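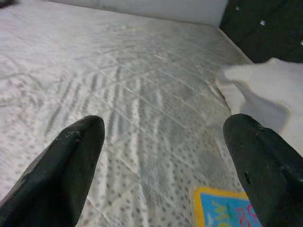
Quilted mattress cover, with a crumpled white cloth at the right.

Mirnell Bedroom Set: README

Mirnell is a collection of recordings of everyday bedroom chores: making a bed, picking things up off the floor, putting small items where they belong. This file covers the bedroom part only. The kitchen part has its own README in the parent folder.

Contents

The set has 101 episodes, split by chore:

bed/ — 56 episodes. Straightening the mattress cover, placing the pillow, moving or folding cloths left on the bed.
floor/ — 35 episodes. Picking up small items and putting them in a bucket.
mixed/ — the rest. A bed chore followed by a floor chore without a break.

Each episode folder holds the video files, a short text file called chore.txt with the instruction as it was given, and a notes file if the annotator had something to say. Many episodes have no notes file.

The room

All episodes in this release come from one bedroom, listed in the metadata as Ahuja. The bed has a dark gray upholstered headboard with silver button studs and a mattress in a pale quilted cover. A narrow aisle runs between the bed and the wardrobe.

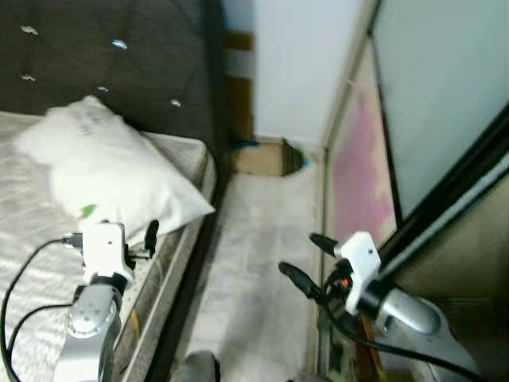
The aisle matters for anyone planning to use the floor episodes. There is not much space to work in, and the wardrobe side is tight. Sunita Pal marked the episodes where the bed edge hides the item being picked up. Look for "edge" in the notes file.

The room was not cleared between sessions. Boxes and cleaning things stay on the floor in many episodes, and they move from one session to the next. Do not use them as fixed landmarks.

Item names

We kept the names short. "Cloth" covers towels, napkins and anything similar, as the annotators could not always tell them apart when bunched up. "Pillow" means the pillow with its case on. "Bucket" is the round blue one. "Scrap" is any light crumpled thing, plastic or paper, that was meant to be thrown away. Anything without a name of its own is tagged "other". 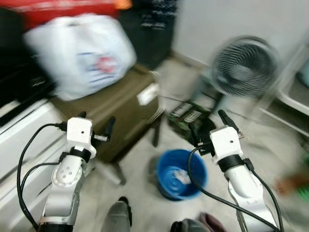 Floor chore: the blue bucket with a crumpled white item inside.

Known problems

Fast movement blurs the background in parts of the floor episodes. We left these in.
White cloths on the white cover are hard to outline. Pankaj Rana redrew the masks in June, but 5 episodes still have loose edges. They are listed in masks_todo.txt.
The cover pattern looks washed out in bright light. Color values should not be compared between sessions.
In the mixed folder, the point where one chore ends and the next starts was set by hand. Two annotators could disagree by a second or more.

Changes in this release

Renamed "rag" to "cloth" everywhere.
Moved the combined chores out of bed/ and into mixed/.
Fixed chore.txt files that had the wrong line endings.

Contact

Nimal Ekanayake looks after the files. Questions about labels go to Sunita Pal. Please give the episode folder name when you report a problem — a time stamp alone is hard to trace.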